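Skipping rope

A skipping rope (in American usage, a jump rope) is a length of cord with a handle at each end, swung over the head and under the feet of somebody who then has to get out of its way. It is used in children's play, in athletic training and in competition, and it spends most of its life in a cupboard.

Origins

Nobody knows who first jumped over a rope, and several countries have claimed the honour. Rope-making is far older than any record of skipping, so there were many centuries in which the thing could have happened without anyone thinking it worth writing down. In Europe it was for a long time thought of as a boys' game. Girls were warned off it on medical grounds, took it up anyway, and became so much better at it that the boys withdrew and later came back calling it boxing training.

Street skipping, with a long rope turned by two people and a rhyme chanted by the rest, spread through towns wherever there was pavement and not much traffic. The rhymes deal mainly with sweethearts, illness and the letters of the alphabet.

Construction

Early ropes were whatever was to hand, often washing line, frequently with the washing only recently removed. Later types include cotton cord, leather, plastic-coated wire and strings of plastic beads, which keep their shape in the air and make a satisfying clatter. Handles may be wood, plastic or foam. Foam is kinder to damp palms, though it picks up dents and, in houses with a dog, teeth marks.
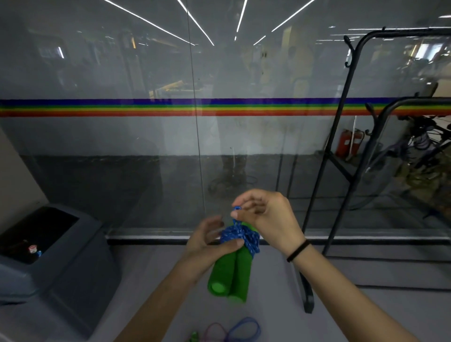 A blue skipping rope with green foam handles, coiled.

Length matters more than material. The usual advice is to stand on the middle of the rope and pull the handles up towards the armpits. A rope that is too long slaps the floor early and tangles; one that is too short introduces itself to the back of the head. Most can be shortened with a knot, a repair that is always described as temporary.

Regional forms

In the market town of Brouwer the long rope is turned by adults on the first mild afternoon in March, and anyone passing is expected to go through it. The custom is said locally to be ancient. The oldest surviving mention is a complaint from a fishmonger.

The Prarkovel style, named after the valley where it is practised, uses two ropes of unequal length and a good deal of shouting. Its neighbour Drarkach plays what looks to outsiders like the same game, an opinion best kept quiet in either place. The two meet every January in a hall that seats 659, and the result is usually disputed until February.

Competition

Modern contests are divided into speed and freestyle. In the shortest speed event the skipper has 30 seconds, and judges count only the right foot, the left being taken on trust. The Fimis Cup, an endurance event, requires 3000 jumps with no more than 14 stops — a stop being any moment at which the rope is not moving, including those the skipper would prefer to call a pause.

Storage

A rope left loose in a bag will knot itself. Winding it round the handles is the common method, and hanging it from a hook is better for plastic cords, which otherwise remember every bend until the following summer.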